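3. Materials and Assessment of Condition

3.1 The flowers

The study used single-stem artificial roses of the type sold for window displays, hotel lobbies and table arrangements. Stems of this type are built from a fabric head, a fabric calyx, a molded stem and one or more sets of serrated leaves. The stock came from two sources. The first was a set of new stems bought from the wholesaler Terovmont in one order. The second was a group of returned stems supplied by Wellow, a rental firm that leases arrangements to restaurants and takes them back at the end of the lease. In total, 594 stems were examined. From these, 100 were drawn at random for the close inspection reported in Section 4.

Only red roses were included. Earlier work on faded display flowers has tended to mix colors, and this makes it hard to separate loss of color from differences in the original dye. Returned stems were accepted whatever their state, except where the head had separated from the stem. Heads without stems were set aside and play no part in the results.

No stem was cleaned before it was graded. Rental firms commonly shake or brush returned stock before storing it, and Wellow was asked to leave out this step. Loose dust on the petals was recorded as present or absent and was not scored further.

3.2 Parts of the flower and terms used

The trade has no settled vocabulary for artificial flowers, and suppliers' catalogs often use the same word for different parts. We follow the botanical names wherever a molded or fabric part has a clear living counterpart. "Petal" is used for each separate layer of the head, "sepal" for each point of the calyx, and "leaf stalk" for the side branch that carries the leaves. "Joint" is used for the thickened point where the leaf stalk meets the stem. The word "thorn" is used for any raised point on the stem or leaf stalk, however small.

Petals were divided into inner and outer petals. An outer petal is one whose upper rim can be seen in full when the flower is viewed from the side. This rule gives a different count from the one a maker would give, but it can be applied without taking the flower apart, and two graders working separately reached the same division in nearly all cases.

3.3 Wear at the petal edge

Fraying was graded on a scale of 0 to 3. Grade 0 is a clean, sealed edge. Grade 1 is an edge that has become uneven without free threads. Grade 2 is an edge with short free threads that do not change the outline of the petal. Grade 3 is an edge where thread loss has changed the outline, or where the petal is torn. Each flower received the grade of its worst petal, and the position of that petal was noted as inner or outer.

The worst-petal rule was chosen after a trial with 23 stems, in which an average over all petals was also tried. The average hid local damage. A flower with one torn outer petal and a sound interior scored nearly as well as a new one, although the buyers we asked would not have placed it at eye level.

Curl was recorded separately. Makers heat-set the rims of outer petals to imitate an opening bloom, and a rolled rim is therefore part of the design. It becomes a fault only when it has been pressed flat or reversed in packing. The same applies to sepals, which on many models are meant to turn down at the tip.
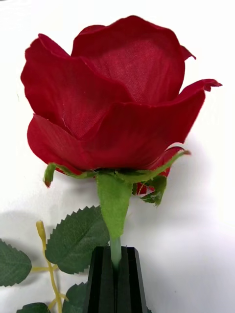
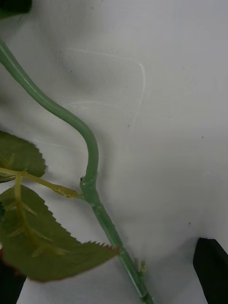

Figure 1. Parts of the artificial rose used in grading. First picture: fabric head and calyx. Second picture: stem with joint, leaf stalk and serrated leaves.

Grading from the side is more reliable than grading from above, and all scores in this paper were made in side view. From above, the inner petals hide the rims of the outer ones, and the calyx cannot be judged at all. In side view, the head in Figure 1 shows the features on which the petal grade depends: the weave is visible on the petal surfaces, small loose threads stand along the rims, and the outer petal on the right ends in a slightly torn tip. A grader working from above could easily miss the tip. The sepals of the same flower also show why the calyx was scored one sepal at a time. One is crumpled and folded, while another runs out along the underside of the petal to a fine point. A single score for the whole calyx would have to choose between them.

3.4 Stem, joint and leaves

The stem was graded for straightness and surface. Straightness needs some care, as a curve may be wanted. Many models are sold with a bend, and florists add further bends when building an arrangement. We did not treat a smooth curve as damage. A stem was marked down only for a kink, meaning a change of direction sharp enough to whiten or crack the surface. A change of direction at the joint, as in the second picture of Figure 1, was not counted as a kink unless one of these signs was present.

The joint deserves separate attention. It carries the weight of the leaves, and it is also the point by which packers tend to hold the stem. It was examined for movement by holding the stem below the joint and lifting the leaf stalk with one finger. Any visible gap between stalk and stem was recorded. No attempt was made to measure the force needed to pull the stalk free, and the results should not be read as a test of strength.

Leaves were graded for flatness, for damage to the serrated edge and for color. The color grade applies to the blade only. Reddish-brown tinting at the teeth of a leaf, or at the tip of a sepal, can be mistaken for staining by a grader who is new to the material. It was accepted as part of the finish when it followed the edge and had no outline of its own. Brown marks that crossed a vein or ended in a ring were recorded as stains.

3.5 Background and lighting

Stems were laid or held against white for grading. A paper sheet was tried first and dropped — the stems rolled on it, and curved ones would not stay with the leaves facing up. White cloth held them in place. Its folds cast soft shadows, which did not affect the grading of petals or stems but made the leaf outline slightly harder to read where a fold ran beneath the edge. Graders were told to move the stem to a flatter part of the cloth in such cases.

Dark specks on a white cloth are conspicuous, and some graders at first recorded any speck near a stem as soiling of the flower. The rule was changed so that a speck counted only if it stayed on the stem or leaf when the stem was lifted clear of the cloth. Grades given before this change were checked again under the new rule.

Lighting was from one side and was kept the same throughout. Strong light across the petals brings out the weave and any raised threads, but it also produces a pale sheen on broad curved surfaces that resembles fading. For this reason, fading was never judged from a single position. The flower was turned through a quarter circle, and a pale area was recorded as faded only if it remained in the same place on the petal.

3.6 Repeat grading

All stems in the inspection group were graded twice by different graders, with the second grader unaware of the first result. Where the two disagreed by one step, the worse grade was kept. Where they disagreed by more than one step, both graders examined the stem together and agreed on a grade. Disagreement was most common for sepals and least common for leaves. The order of stems was changed between the two rounds, and the new Terovmont stems were mixed with the returned stock so that source could not be guessed from position in the sequence.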